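## 4. Token drift between design libraries and shipped components

### 4.1 Setting

The two component libraries compared in this section come from the same company, Tendmont, and serve the same product, a field reporting application with a web client and a native mobile client. The web library, Kanden, is written in React. The mobile library, Negri, is written in Kotlin and Swift with a shared token file. Both are mirrored in a design tool, where product designers assemble screens from drawn versions of the coded parts.

Drift is defined as in Section 2: a difference between the value of a property in the design file and the value of the same property in the released code, where both are supposed to resolve to one named token. A button with a corner radius of 6 in the design file and 8 in the release counts as one drifted property. A button that exists in only one of the two places is treated as a missing component and is left out of the counts here.

### 4.2 Procedure

We exported the design files and the matching release builds at the start of each sprint and ran both through Mokia, the comparison script described in Section 3. Mokia reads the token file first, resolves aliases to their final values, and then walks the component tree on each side. Properties are matched by component name, variant name and state. Where names differed only in case or in the use of hyphens, they were treated as equal.

The sample was limited to 2000 property pairs per library, drawn at random from the full set and held fixed for the length of the study. Color values were compared after conversion to a common color space. Spacing values were compared in density-independent units on the mobile side and in CSS pixels on the web side, with no tolerance. Type properties were harder to handle. Line height is stored as a ratio in Kanden and as an absolute value in Negri, and rounding on the mobile side produced small differences that designers did not consider errors. We therefore allowed a tolerance of 5 percent for line height only.

Observation ran for 90 days. The token file was frozen during the first 30, so that any drift in that period had to come from local overrides and could not be blamed on late adoption of a token change. Weekly changes were then allowed again under the normal release rules.

### 4.3 Sources of drift

Local overrides were the most common source in both libraries. In Kanden they appeared mostly as inline style props on layout containers, added when a page needed tighter spacing than the token scale offered. In Negri they were found in platform-specific theme files, where a developer had copied a token's value in place of its name. The second kind is harder to find by reading the code, as the copied value is correct on the day it is written and becomes wrong only when the token changes.

Alias chains were the next source. A semantic token such as `surface-raised` may point to a second semantic token, which points to a base color. The design tool resolved these chains when a component was published; the code resolved them at build time. If the middle link changed between the two events, both sides were internally consistent and still disagreed. Mokia reports such cases separately, with the full chain printed for each side.

State variants accounted for most of what remained. Hover and focus states exist in Kanden, pressed states exist in both, and the mapping between them had never been written down. Designers working on mobile screens often reused the web hover color for a pressed state — a reasonable guess, but one that did not match the Negri source.

Image containers need a separate note. The media card is the one component in the sample whose appearance depends on user content, and its text overlay uses a scrim token with a fixed opacity. Figure 3 shows a crushed beverage can on patterned carpet.

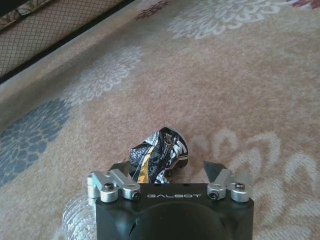 **Figure 3.** Crumpled aluminum can on carpet.

The scrim opacity itself did not drift in either library. What differed was the order of operations. Kanden applies the scrim before the corner mask and Negri applies it after, which leaves a thin unshaded line at the rounded corners of the web card. Mokia does not detect this, as every property value is equal on both sides. It was found by manual review and is not included in the drift counts.

### 4.4 Effect of the sync step

In February the web team began publishing coded Kanden components directly into the design tool, so that designers placed the real component and no longer a drawn copy. Override drift fell on the web side, since the tool exposes only the props that the code accepts. Alias drift was unchanged until the publish step was moved into the same build job as the token file.

No equivalent step was available for Negri. The mobile library continued to be redrawn by hand after each release, and it serves below as a partial control. The comparison is limited by the fact that the two libraries have different release schedules — web changes ship continuously, mobile changes wait for store review — and a longer interval between releases gives drift more time to build up before it is corrected.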